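Part-Time Route Driver and Stockroom Helper

Posted Aug 5, 2019
Employer: Vitale Linen Service
Reply to: the Woso office, front window

Vitale supplies tablecloths, napkins, aprons and kitchen towels to restaurants and small offices. We need one part-time driver who can also help in the stockroom when the van is back early.

The job

You will load the van in the morning, drive the east route, drop off clean bundles and bring back used ones. The route is 70 miles and has six regular stops on most days. The rest of the shift is sorting, counting aprons and filling the next day's orders. Bundles are heavy when full — you should be able to lift them to waist height without help.

What we ask for

A regular driver's license and a clean record for the past three years. You don't need a commercial license for this van. You should be able to read a route sheet and write clearly on a delivery slip. Experience with linen is not needed. We train new drivers on the route for two weeks, at full pay.

Stops on the route are food counters and desk offices.
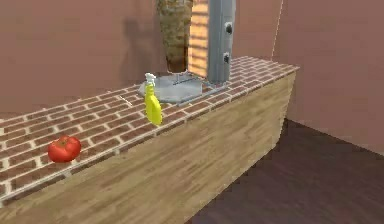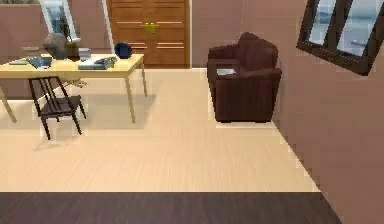 One of our current drivers, asked what new people should know, said the first two weeks are mostly learning which door each customer wants you to use, and that after that the job is steady. The same driver said to bring a second pair of gloves from June on and to eat before the last pickup, as it often runs late.

Hours and pay

Twenty-four hours a week, early start, no nights. Pay is hourly and is discussed at the interview. Drivers who stay a full year get a $236 boot and clothing allowance. Overtime is offered before the holidays but you can turn it down.

The stockroom holds more than 3,000 pieces at a time, so neat work matters. Returns go on the left-hand shelves, new stock on the right. We use Privus tags on the bundles and will show you how to read them.

How to apply

Pick up a form at the front window or leave a resume with your phone number on it. List two past employers we can call. Please don't leave forms with the drivers — they get lost in the van.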